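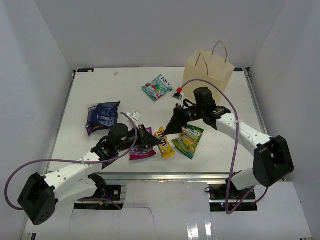 The mountain with two heights

Gurnerell is 2,968 meters high. It says so on the park sign, on the trail map, and on the enamel mugs sold at the Nukness visitor hut. I have stood on the top of it twice with people who repeated the number to me as if they had measured it themselves, and I have come to doubt it more each time.

The figure goes back to a single survey season. A party worked its way up the Farina glacier one July, set up on a shoulder below the main ridge, and took sightings to the summit through breaks in the cloud. Their field book survives. It has two readings for Gurnerell in it, taken from the same station, and they don't agree. Someone in an office later picked one. There is no note saying why, and the other reading has a thin pencil line through it.

That might be fine if the summit were rock. It isn't. The highest point of Gurnerell is a cap of snow and old ice that leans out over the north side, and its shape changes from one year to the next. Climbers I trust have described walking up to a sharp crest, and others have described a dome wide enough to pitch a tent on. 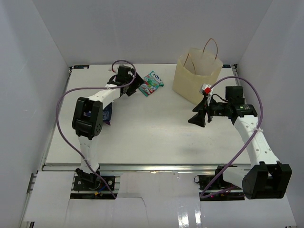 The name is on no firmer ground. The usual story, printed in most of the guidebooks, is that Gurnerell was the ship that brought the survey party to the coast. It's a good story. The trouble is that the harbor records at Kunthorpe list the ships that came in over those seasons, and I went through them page by page without finding a Gurnerell, or anything spelled close to it. The earliest use I could find is on a hand-drawn sketch map, where the word is written across a valley seven miles from the peak. My guess is that a draftsman moved it. Valleys lose their names to mountains all the time, and mountains look better on a cover.

I put this to the people who look after the official list of place names. Their reply was polite and five lines long. The name was "well established in use," they said, and the height was "as published." Neither phrase answers a question about where a thing came from.
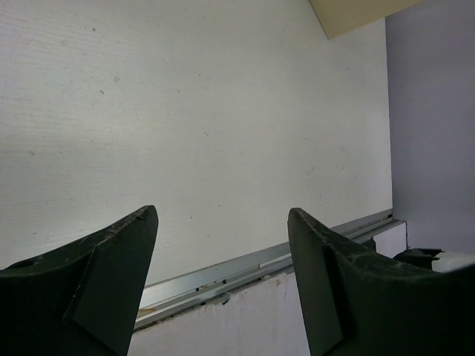

A new survey has been promised for a while now. The plan is to leave satellite receivers on the summit and on the rock at the Farina col, and to fix a height good to the width of a hand. I'd like to see it done. I'd also like to know what they mean to do with the result, given that the top will have moved by the following spring. The sensible thing would be to print the height of the highest rock, with a date beside it, and leave the snow out. I asked at Nukness whether the sign would be changed if the number came out lower. The woman at the desk said they had just ordered more mugs.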